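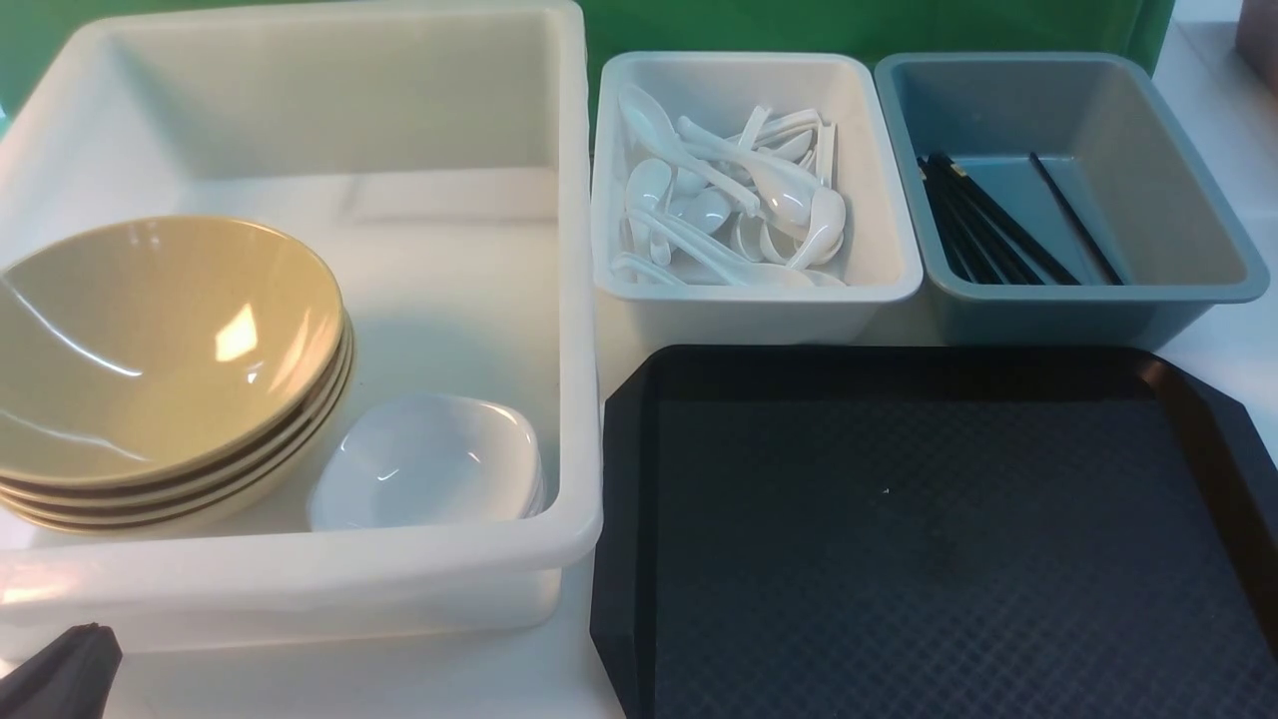

My sister maintains that anyone with more soup spoons than friends should stop buying soup spoons. She said it on the phone, with her mouth full, after I told her I was finally sorting out the crockery, and I've been composing a reply ever since.

The trouble is that the spoons came as a lot. You couldn't have a few. When the noodle place on Benditz Street shut in March they sold off the kitchen, and the spoons were 36 for less than the price of a sandwich, the short white sort with the deep bowl. I carried them home on the bus. They clanked at every stop, and a small boy stared at me the whole way up the hill.

Since then they've lived in a drawer that no longer shuts. Hence the new system, which is plastic bins. Spoons in the small white tray, bowls in the big white bin, and anything I can't classify goes in with the bowls until I've had a cup of tea and thought about it.

The bowls are the glossy brownish ones with the darker edge, and I'm fond of them. They nest properly, one inside the next, and take up hardly any room. I used to own 6 of another set, from Yazıcı, very handsome, and they would not stack for love nor money. They leaned. I gave them to the charity shop and then saw them in the window, leaning.

The little square dish is harder to place. It's too small for soup and too shallow for olives, which roll about. I've tried it for soy sauce, earrings and a used teabag, and it was best with the teabag. For now it's in with the bowls.

I did consider proper dividers. Printon do a drawer insert that costs more than everything I'd be putting in it, and the instructions begin by asking you to remove the drawer, so that was the end of that. The bins can slide under the worktop, next to the bag of bags.

As for the spoons, I did try laying them all the same way up. I lasted almost 5 minutes - it's like trying to get ducks to queue - and then tipped the lot back in a heap. They seem happier.

My sister is coming for soup next month. She'll be getting a fork.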